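Housekeeping Basics, Unit 4: Bedroom Reset
Instructor: Hằng Triệu / handout typed up by Nhi Khúc
Room 329, bring this sheet back

Order of work (learn it, it's on the practical):
Trash first. Then stuff that belongs elsewhere. Then bedding. Floor last, always.

Trash
- bring the bucket to the bed, not the other way round. Less walking, fewer crumbs on the carpet
- wrappers, pouches, torn packets go straight in
- check inside before tossing. Half full = not trash
- small round bucket is fine for one bedroom, empty at the end. No liner? Rinse it

Packaged items on the bed
- pile everything in the middle of the bed first, then sort
- boxes flat on the bottom, bags on top
- three groups: keep in bedroom, kitchen, throw out
- snacks go to the kitchen. Yes even unopened ones
- cables: trace to the plug before you pull the sheet!! Coil, loose tie, into the drawer

Bedding
- shake spread away from the bed, fold in thirds, set on a chair
- smooth sheets slide around, so tuck the foot end first then sides
- ruffled spreads: even up the drop on both sides before you do the pillows

Timing
16 minutes for the whole room at the Feltow practical. Most of you spend to long on sorting. If you can't decide on a thing in a few seconds put it in the kitchen group and move on.

Marks out of 100, pass is 80. Points off for anything left under the bed.

Homework: do one room at home, write down your order, bring it in January.

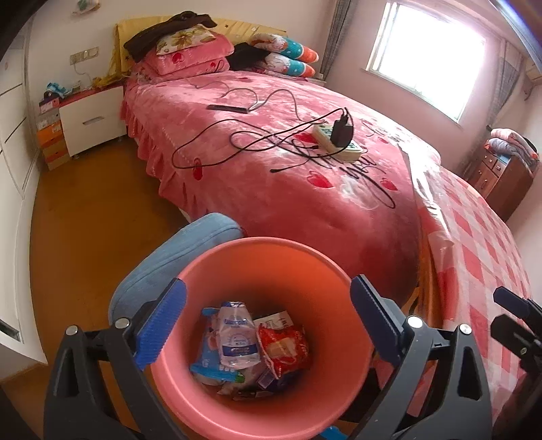
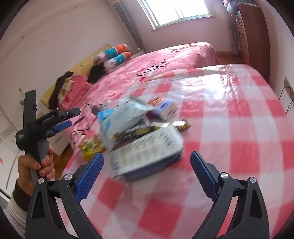

Fig. 4, top: wrappers in the bucket. Bottom: packaged items piled on the checkered sheet, befor sorting.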